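Grudham Armchair

Home > Seating > Armchairs > Grudham

The Grudham is a deep, full-sized armchair for living rooms, reading corners and larger bedrooms. It was added to our range in February and is made to order in our Pendia workshop. Each chair is built on a beech frame, glued and screwed at the joints, and upholstered by one person from start to finish.

The seat is sprung with serpentine springs and topped with a foam cushion wrapped in fibre. We supply a medium cushion as standard. A firmer one can be chosen at no extra charge, and suits people who find low seats hard to get out of.

Colours

The Grudham comes in oat, moss, slate and aubergine. Aubergine is the darkest of the four and looks close to black in most rooms, with the purple coming through on the edges of the arms. If you are matching it to curtains or a rug, please order a swatch first. Swatches are free and are sent by second class post.

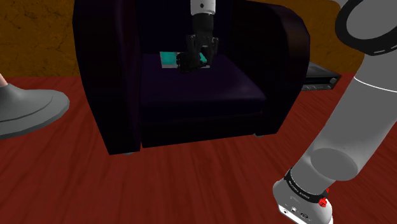 Fabric and care

The standard cover is Burar, a heavy flat-woven wool blend. It can be vacuumed weekly with a soft brush. Blot spills with a clean white cloth and do not rub. The covers are fixed and cannot be taken off for washing, so for larger marks we recommend a professional upholstery cleaner.

Ahmadpour velvet is available as an upgrade in slate and aubergine only. Velvet marks more easily under pressure, and the pile should be brushed in one direction. Allow an extra 2 weeks for velvet orders.

All dark fabrics will fade in strong sun. Turn the chair from time to time if it stands by a south-facing window.

Size and delivery

The chair weighs almost 25 kg and is delivered in one piece. The feet are already fitted. Measure doorways, stair turns and any low ceilings before you order, as we cannot take the arms off to get the chair through a narrow gap. Our delivery team will carry it to the room of your choice and take the packaging away.

Felt pads for hard floors are included in an envelope stapled to the underside. Fit them before moving the chair across wood or laminate.

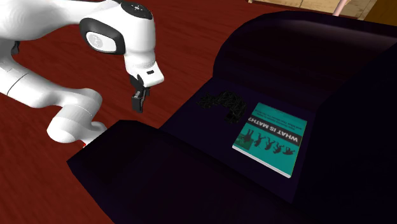

Everyday use

The Grudham was designed for long sitting, and the cushion needs a little attention to keep its shape. Plump it once a week for the first few months. Foam softens most during this time and then settles. A paperback put down on the seat, like the teal one on the dark cover, does no harm, but do not leave heavy boxes or stacks of hardbacks there for days at a time. Avoid sitting on the arms, which are not sprung and are not meant to take a person's full weight.

Check the underside once a year. If a foot has worked loose, tighten it by hand. Do not use a power driver.

Ordering

Product code: Grudham 322
Deposit: £200, with the balance due before delivery
Guarantee: frame and springs, 25 years; cushion and fabric, 2 years

Orders can be changed or cancelled without charge until the fabric has been cut. We will email you before this happens. A matching footstool is sold separately.

Page updated June 2025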